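Right, small thread about doing up a hallway and landing, as I've been at it since February and I have opinions now.

We live in one of those narrow terraces where you open the front door and you're more or less standing on the stairs. No porch, no cupboard, just a strip of floor and a lot of wall. I'd ignored it for years and spent all the money on the kitchen.

First thing I did was stop buying stuff for it. I'd already got a console table from Jikano that looked lovely online and meant everyone had to walk past it sideways. Sold it on. Put up a shelf just deep enough for keys and post and I don't miss the table at all.

Paint next. I went through far too many samples before I settled on Derura, a sort of muddy green, on the bottom half of the wall up to dado height. Top half and ceiling are the same warm white. I was sure a dark colour would shrink the place and it hasn't, and it hides the scuffs from the bikes, hooray!

If you're doing two colours up a staircase, draw the line with the stairs and not level with the floor. I did mine level first (don't ask) and it looked like the wall was sinking. Had to sand the ridge off and start again, which cost me an evening and most of my good mood.

Then the stair carpet, which is where the money goes. Prices were all over the place. The first quote was £2,126 for stairs and landing, wool, fitted. The second was £901 for a wool mix from Tranano, underlay included, and I've had both samples under my feet and couldn't tell you which was which.

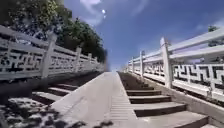
Marisk_at_home replied to say she'd skip a fitted carpet altogether and go for a runner, painted edges, because you can lift it and turn it when the middle wears. Fair point, and I did look at it. But our treads are in a right state under the old carpet, filler and staples everywhere, and I couldn't face stripping them.

So fitted it is, in a flecky grey-brown. My advice is don't go plain. Plain shows every crumb. And take the sample home and leave it on the actual stairs overnight, then look at it in the morning before you put any lights on. Mine went from oatmeal to pink!

Lighting! We had one bulb at the top and that was it. I've added 2 little plug-in wall lights from the Prajapati range, one by the door and one on the landing, and they've done more for the place than the paint did. Warm bulbs, and shades that throw the light upwards.

Pictures I've kept to one wall, all in thin black frames, following the slope. I cut the shapes out of newspaper and taped them up for a week before I went near it with a hammer. Moved them up to 8 times. Still think the bottom one's a touch low – leaving it.

Coat hooks are still a problem. Whatever I put up, it ends up with every coat in the house on it. Thinking of moving the big ones to the back bedroom and being strict about it. If you've got a narrow hall and you've cracked coats, please tell me how.

Carpet goes down in May. Will post the landing when it's done – the banister needs another coat first.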